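Korkon Balloon Meet: Launch Field Inspection Checklist
Last updated: September

Site: Nartey Oval, Clitport
Inspected by: Kazuhiro Tanabe, 5:15 am

1. Launch area clear of stakes and loose wire. Pass. One star picket removed from the northern fence line.

2. Crowd barrier, 373 m. Pass. Two feet missing near gate B, replaced from the trailer.

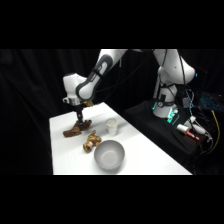
3. Propane refuelling zone signed, no ignition sources. Fail. Sign faces the wrong way. Re-check before first inflation.

4. Extinguishers tagged and in date. Pass.

5. Generator earthed, leads tested. Pass. Lead 4 has a worn sheath; withdraw after this event.

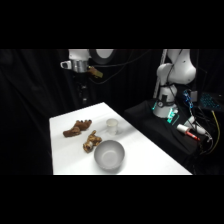

6. Spectator limit 2000, counters at both gates. Pass.

7. Vehicle track to Falarstead Road open for retrieve crews. Conditional. Soft shoulder past the culvert, trailers to keep left.

8. Surface wind reading logged every 10 minutes from 5:30 am. Not yet started.

Contact: Korkon Balloon Meet, PO Box 1105, Clitport | © Korkon Balloon Meet | Back to top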